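How do I freshen up a mattress that has been in storage?

Hello all. We've just got our spare mattress back after it spent the best part of a year standing on end in my sister's box room, and my mother-in-law is coming to stay in November. It isn't stained, as far as I can tell, but it has a stale, shut-up smell and there is grit and fluff all along the stitching. A new one the same size is 3000 in the Hernov shop, and I would much sooner put that towards the boiler. Is there a gentle way of doing this without soaking the thing? I haven't got a carpet washer, only an ordinary vacuum that has seen better days.

Tonantzin Ibarra

3 replies

Apolinar Meléndez

Oh, you can certainly rescue that, and please don't spend the boiler money! I've done all of ours this way for years, including one that came out of a damp caravan and smelt like an old tent. Give yourself a whole day if you can, as most of it is waiting about with the kettle on.

Strip it and brush it dry
Take everything off, protector included, and open the windows as wide as the weather lets you. Then go over the top with a soft hand brush and a dustpan, working in short strokes towards the edge, and take your time over the quilting – that is where the fluff hides. Do this before you vacuum, or the grit just gets dragged along the seams.

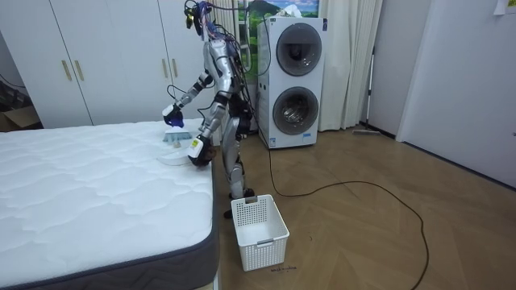
Bicarbonate of soda
Shake it over the whole top through a sieve, quite thickly, and leave it from breakfast until teatime. A few drops of lavender oil stirred in first is lovely, but check that your guest likes lavender! Vacuum it off slowly with the small upholstery nozzle, then turn the mattress and do the other side if it's the sort that can be turned.

Airing
Prop it against a wall overnight with a gap behind it, and don't make the bed up until the smell has gone. Ours took two nights – the caravan one took nearly a week, poor thing.

thaweesak_fan

Just buy a topper. Cokitz do one for 2000 and you won't smell a thing.

Tonantzin Ibarra

Thank you both, and Apolinar especially for going to such trouble. I'll start with the bicarb at the weekend (no lavender, she can't bear it) and keep the topper in mind if it still smells stale after a few nights by the window.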